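The Storka Sourdough Circle: a talk with one of its founders

The first thing I get when I walk into the kitchen is a jar pushed into my hands. "Smell that," she says. It smells like green apples and a little like paint, and she is delighted. "Rye, fed at six this morning. Yesterday it smelled like feet!"

She asked me to leave her name out of this, partly because the circle has always been a shared thing and partly because strangers have started asking her for starter at the grocery store. So she will be "the baker" here, although she insists she's no such thing. By day she does payroll. On Monday evenings she and the rest of the Storka Sourdough Circle take over the long table at the Meltier community kitchen and bake until the ovens are turned off.

It began with 2 people and one Dutch oven. A neighbor had been given a starter and was too scared to use it, and the baker had been throwing half of hers down the sink every week. "We just put our problems together," she says. "She had no bread and I had too much goo." Their first loaf came out flat enough to slide under a door. They ate it with soup and decided to try again the next week.

There are 136 names on the mailing list now. Most of them never show up, and that's fine with her, they get the recipes and write back with photos of the insides of their loaves. On a good night the table is full, the windows are fogged up, and everyone is talking over each other about flour.

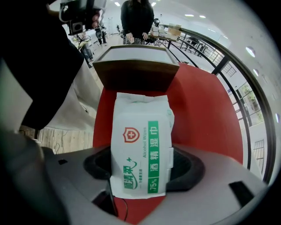 What a starter really wants

I had come with a list of questions about starters because I have killed three of my own. She laughed at the first one, which was how often I should feed it.

"What does it look like? That's your answer. If it has gone up and come back down, it's hungry. If it's still climbing, leave it alone and go do your laundry." She keeps hers on the counter in winter and in the fridge in summer, and she marks the level with a rubber band around the jar. When I admitted that I had fed mine every morning at eight sharp, no matter what, she put her hand on my arm. "You drowned it, honey. You kept giving it breakfast when it hadn't finished dinner."

Her own starter is called Ra, after the sun god, because it kept rising. It lives in a pickle jar with a loose lid. It has been left behind in a hot car, fed pancake mix by a houseguest, and forgotten at the back of the fridge for most of one summer. Each time she poured off the dark liquid, took a spoonful from the very bottom, and gave it flour and water for a few days.

"People think it's delicate," she says. "I've got houseplants that are delicate. This thing is a weed."

She is just as relaxed about flour. Half whole rye and half plain bread flour is what Ra gets, but she has raised starters on all-purpose from the discount shelf and they did fine. The one thing she's strict about is water. Tap water in her part of town smells of chlorine, so she fills a pitcher the night before and lets it stand.

On the dough itself she has much more to say, and she says it with her hands in a bowl. She was mixing the circle's house loaf, which they call the Histetti. I asked where the name came from and got two different stories, one involving a misread label on a flour bin and one involving somebody's grandmother. I've chosen to believe in the flour bin.

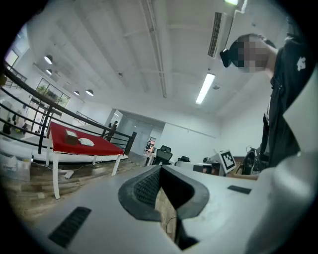 The Histetti is a soft, slightly sweet loaf with cooked oats folded in after the first rest. The oats are what make it. They're simmered until they're almost pudding, cooled all the way down, and then squeezed into the dough by hand until it stops looking like a mistake. "There's a minute in there where everybody panics," the baker says. "It gets slimy and it falls apart. Keep going! Two more minutes and it's like satin."

She doesn't knead. She gives the dough a set of folds, covers it, waits half an hour and folds it again, four times in all. Between folds she makes tea, or answers questions, or goes down the table poking other people's dough with a wet finger. A slow dent that fills in halfway means it's ready to shape. A dent that pops right back means you have time for another cup.

I wanted to know about oven temperature, and this turned out to be the one subject where the circle has real arguments. The baker starts hot, as hot as the oven goes, with the lid on, and then takes the lid off and drops the heat for the second half. Others at the table start cold and let the loaf warm up with the oven. They've baked the two side by side more than once and can't agree on which was better. "Mine was," she says. "But write down that it was close."

What about people who don't own a heavy pot? She waved that away. A deep roasting pan turned upside down over a baking sheet will hold in plenty of steam. So will a big metal bowl, as long as you have good mitts and a place to set it down. 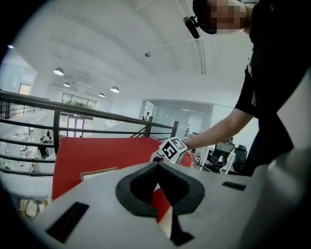

Page last changed: September

We were on our second loaf by then, standing up, with too much butter. I asked what she would tell someone who wants to start this week and has never baked anything.

"Get a bit of starter from a person, if you can. You can make your own from flour and water, and it's fun, but it takes a while and you'll get discouraged on day four when it goes quiet. It always goes quiet on day four. Then make the same loaf over and over. Don't go hopping between recipes. Bake one loaf ten times and change one little thing each time, and by the end you'll know that loaf like your own front door."

And the failures? She has a whole shelf of uses for those. Flat loaves get sliced thin and dried in a low oven for crackers. Dense ones become bread pudding, or crumbs for meatballs. The extra starter goes into pancakes, waffles and a very good onion flatbread that I watched her make in a skillet while the last loaves cooled: starter straight from the jar, salt, a handful of sliced green onions, hot oil, flip it once. It took less time than toasting a bagel.

I went home with a spoonful of Ra in a jam jar, wrapped in a dish towel on the passenger seat. It doubled overnight. I've moved the rubber band up twice since then, and my first Histetti is in the oven as I type this, lid on, as hot as it goes.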